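Automação do trabalho e posto de trabalho – Aula 9
Apontamentos da unidade curricular de Organização do Trabalho
Abril de 2024
Tempo de leitura: 10 minutos

Na aula anterior vimos como se descreve um posto de trabalho a partir das tarefas que o compõem. Hoje partimos dessa descrição para perguntar o que acontece ao posto quando uma parte das tarefas passa para uma máquina. O caso que vamos seguir é o do armazém da Hermont em Nevunbridge, que recebe devoluções de artigos de casa, higiene e papelaria, e que já usámos na aula sobre turnos.

1. Tarefa, posto e profissão

Convém separar os três termos, porque nos debates públicos aparecem misturados. Uma tarefa é uma ação com princípio e fim: pegar num artigo, ler uma etiqueta, fechar uma caixa. Um posto é um conjunto de tarefas atribuído a uma pessoa num certo lugar e horário. Uma profissão é algo mais largo, com formação, vocabulário e carreira próprios.

A automação atinge tarefas. O posto muda depois, por decisão de quem o organiza, e muda de maneiras diferentes em empresas que compraram o mesmo equipamento. Em Nevunbridge, a triagem de devoluções tinha quatro tarefas principais: abrir a embalagem, identificar o artigo, avaliar o estado e encaminhar. Só a segunda e a quarta foram consideradas para automatização na primeira fase. A avaliação do estado ficou com as pessoas.

2. Porque é que a mão é difícil

Nas linhas clássicas, o robô repete um movimento sobre uma peça que chega sempre à mesma posição. Na triagem de devoluções isso não existe. Os artigos têm forma, peso e rigidez diferentes, e chegam virados para qualquer lado. Uma garrafa com doseador pega-se pelo corpo ou pela pega. Uma caixa plana, deitada, quase não oferece altura aos dedos. Uma esponja cede quando é apertada, e uma lata redonda pode rolar se for apanhada de lado.

As ferramentas levantam outro problema. Segurar um martelo é uma coisa, orientar a cabeça para um ponto é outra, porque o peso está longe da mão e o cabo pode rodar entre os dedos. Uma pessoa corrige isto sem pensar. Num braço robótico, essa correção tem de ser aprendida ou programada, e é nessa fase que se gasta grande parte do tempo de preparação.

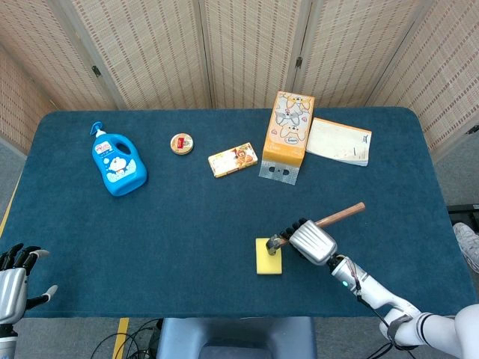
A preparação é trabalho, e raramente entra nas contas iniciais. No caso da Hermont, o orçamento previa 90 horas de acompanhamento por operadores experientes. Essas horas foram retiradas do turno normal, sem substituição, e a consequência foi uma fila maior nas mesas manuais durante o outono. Em outubro, a chefia de turno pediu que o acompanhamento passasse a constar da escala como função própria. O pedido foi aceite.

Repare-se no que isto significa para a classificação profissional. Quem repõe objetos, vigia a execução e decide quando interromper está a exercer uma função que não constava da descrição do posto. Se continuar a ser paga como triagem simples, há uma transferência de responsabilidade sem reconhecimento. Voltaremos a este ponto na aula sobre carreiras.

3. O que muda para quem fica no posto

a) Ritmo. Antes, cada operador regulava a cadência pelo tipo de artigo. Com uma parte do fluxo automatizada, chegam às pessoas sobretudo os casos difíceis: embalagens rasgadas, conteúdo trocado, rótulos ilegíveis. O número de artigos por hora desce e o esforço de decisão por artigo sobe. Manter a meta antiga, neste contexto, é um erro de gestão frequente.

b) Corpo. Diminuem os gestos repetidos de pegar e pousar. Aumentam o tempo de pé, parado, e a atenção visual contínua. A avaliação ergonómica feita antes da mudança deixa de servir e tem de ser repetida.

c) Espaço. É preciso definir por onde se circula e até onde se pode aproximar a mão quando o braço está em movimento. As marcações no chão ajudam, mas só funcionam se a regra for a mesma em todos os turnos. Os cabos devem ser incluídos na avaliação de riscos de queda.

d) Saber. O operador antigo conhece os artigos; o técnico conhece a máquina. Na Kneath, que trata devoluções semelhantes em Levville, os dois grupos não tinham reuniões comuns, e os mesmos erros de encaminhamento foram resolvidos duas vezes, de formas incompatíveis. Na Hermont criou-se um registo de ocorrências preenchido por ambos – uma folha por turno, com linguagem corrente.

4. Como medir

Para comparar as duas empresas, os indicadores de produção não chegam. A Hermont trata quase 3000 artigos por dia, mas esse número nada diz sobre quem fez o quê. Para o trabalho prático, peço que usem também:

– tempo gasto em intervenções e reposições;
– proporção de casos difíceis por operador;
– horas de formação dentro do horário;
– pedidos de mudança de posto antes e depois da instalação.

O último indicador é lento e precisa de vários meses de dados. Não tirem conclusões de um só mês, sobretudo se coincidir com o período de maior volume.

5. Informação e consulta

A introdução de equipamento que altera o modo de trabalhar deve ser comunicada às pessoas abrangidas antes da instalação, com tempo para perguntas. Em Nevunbridge houve uma sessão única, já com o equipamento montado. As perguntas registadas foram quase todas sobre três assuntos: quem responde por um artigo mal encaminhado, se as imagens recolhidas servem para avaliar pessoas e o que acontece aos contratos a termo. Só a primeira teve resposta escrita.

Para a próxima aula

Escolham um posto que conheçam e dividam-no em tarefas, como no ponto 1. Indiquem quais poderiam ser automatizadas, que trabalho novo surgiria e a quem seria atribuído. Máximo de duas páginas. Quem trabalha por turnos pode entregar na aula seguinte.

Contacto | © 2024 Organização do Trabalho – materiais de apoio | Voltar ao topo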